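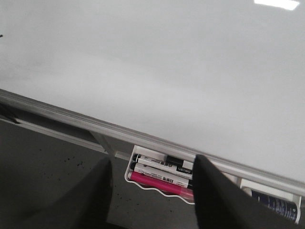

Figure 1. Whiteboard with aluminum frame rail.

3.2 Sample labeling and record keeping

Water samples were taken from private wells in Flunville and Pisdale between March and the end of the dry season. In all, 415 households were sent a letter, and 334 agreed to take part. Of these, 243 had a well that could be reached without taking off a pump housing, and only those wells are used in the analysis below. The other wells were left out because the pump housing itself can add iron to the water.

Labels were written at the well in pencil and copied to the log sheet the same evening. The label gave the town, the well number and the depth of the water table as told to us by the owner. Depth was often a guess. Where the owner had a drilling record, we used the record and marked the entry with an R.

The two towns differ in ways that matter for the results. Flunville wells are mostly shallow and dug into gravel. Pisdale wells are drilled, and many pass through the clay layer that Song Creek cuts into north of the town. We expected higher iron in Pisdale and more nitrate in Flunville - the second of these held only for wells next to plowed land.
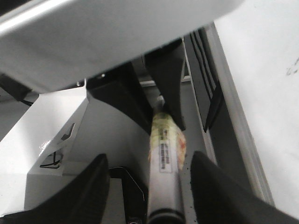

How long can a well water sample be kept before it is tested for nitrate?
A sample kept cold and dark should be tested within two days, and one that has been treated with acid can wait longer.

Samples in this study went to the Stultholm laboratory by road and were logged on arrival. Five arrived with labels that could not be read. Those wells were visited again and the first samples thrown out. A repeat visit fell after heavy rain in one case, and that well is marked in Table 4.

Owners received their own results by mail, with the county limit printed next to each value. Town averages were not sent out at this stage, as the Pisdale figures were still being checked against the older survey.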